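Workshop tips: handheld gripper demos on round fruit

Notes from our bench and kitchen sessions, February batch mostly. Posted so the next group on the Kornance fruit set doesn't burn a week like we did. Not in any order. Skip what you know.

Short version of the result first. We collected 3000 pick and place demos with handheld grippers, fruit in and out of bowls. Trained the same policy on different slices. 300 clean demos with varied bowls beat the full pile with one bowl. By a lot on new kitchens, by a hair on the old one. So most of what follows is about getting clean and varied, and less about getting many.

Grip height

Close on the widest part of the fruit. Sounds obvious. On a screen with a fisheye view it isn't, the fruit looks fatter near the lens and you end up pinching above the middle. Then it squirts down and out. Practice ten minutes with the recording off before you start a batch.

If pads touch one side first, stop, shift the wrist, close again. Do not drag the fruit over to the other pad. The policy learns the drag and does it forever. We had a Plurura run where every orange got shoved a little before every pick and it took ages to figure out where that came from. It came from one afternoon of sloppy demos.

Wipe the pads

Orange oil builds up on ribbed pads. Dish soap, warm water, old toothbrush, dry with a lint free towel. Every 70 demos or so we said at first, now we just do it whenever the batch sheet gets turned over. Rubbing alcohol works but left our spare pair a bit chalky so we quit.

Wipe the lens at the same time. Different cloth!

Two hands

Use both grippers even when the task only needs one. The free hand should do something a person would do — steady the next fruit, hold the bowl rim, wait near the edge. Demos where the second hand hung way out of view trained fine on single picks and fell apart on anything with two fruits touching.

But don't let both hands close on the same fruit unless that's the task. And keep a gap between wrists. Bumped tools mess up the tracking and you won't notice until you replay.

Bowls

Printed bowls are good. We started with plain white ones from Andport, bought a whole stack, and the model treated any pattern as an object. Tried to pick up a painted leaf. Mixed in thrift store bowls with flowers, animals, stripes, and that mostly went away. Mostly. Still reaches for painted lemons now and then.

Wide and shallow for beginners. Deep bowls make you tip your wrist and the view fills up with rim. Add deep ones later once the basic pick is solid.

Damp paper towel folded under the bowl keeps it from walking around the table. Fold it small so it doesn't stick out.

Fruit

Firm fruit lasts a session, soft fruit doesnt. Oranges hold up best. Pears bruise where the pads land and get shorter on life every pick. Limes are fine but small, leave them for the second day.

Mix the sizes. Put extras outside the bowl too, so the policy has to work out which ones count. Swap the positions between demos, even a little. Lazy resets were our worst habit — same orange, same spot, same stem angle, over and over.

Peel gets shiny after lots of handling. Fine, keep it in the set, but rotate in fresh ones. Anything that splits goes to the compost and not back on the table. Don't eat the demo fruit. It's been on the floor.

Light and background

Do not clean up the background. Really. Our tidy lab corner gave pretty recordings and a policy that got lost in front of wallpaper. Go to actual homes, use the actual counter, leave the stuff on the shelf. We did seven kitchens. The jump from one kitchen to three was bigger than anything we changed in the network.

Do turn off flickering tubes. You can't see it by eye but the camera can. And check for glare on the peel, one hot spot is OK, a whole white patch isn't.

Moving shadows of your own head and arms will be in there. We tried filtering those demos out and it made no difference, so leave them.

Speed

Slower than feels natural on the approach, normal speed after the grip is closed. Pause a beat before you lift. In the Parisi comparison we ran the same person fast and slow, same bowls, same fruit, and the slow batch gave up to 300 fewer minutes of cleanup at labeling time. The policy was only slightly better. But the cleanup alone pays for it.

Don't freeze though. Long pauses teach it to sit there.

Throw out these

Drops, unless you're collecting recoveries on purpose and tag them. Anything where a finger covers the fruit the whole way. Anything you restarted in the middle. Anything where the tool hit the bowl hard enough to hear it.

Keep the awkward but succesful ones. Fruit against the rim, fruit under another fruit, a near miss fixed smoothly. These are worth more than the pretty ones and we deleted a bunch early on, dumb.

Replay the first seven of every batch before you do any more. Saturday crew skipped this once and the left tool hadn't been recording at all. Whole morning gone.

Storage and batteries

Charge both tools the night before. Label left and right with tape on the handle. Card names should have the kitchen, the bowl and the batch in them, we used just the date and regretted it. Copy off at lunch and again at the end.

What we still don't know

Whether mixed pad types in one set hurts. Whether any of this carries over to fruit that isn't round — bananas went badly but we only gave them one evening. Will add to this page when we've run it.

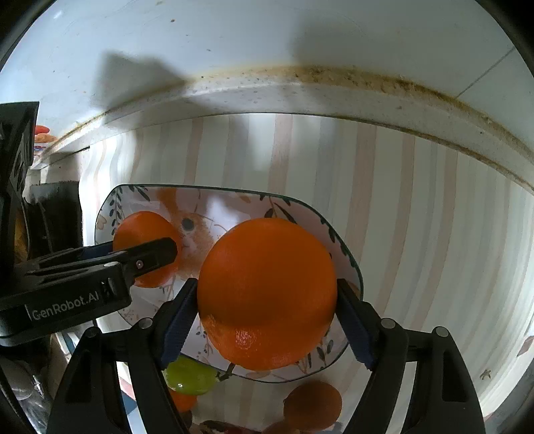

Pads on both sides of the orange, second gripper at the next one. Printed bowl, extra fruit out front.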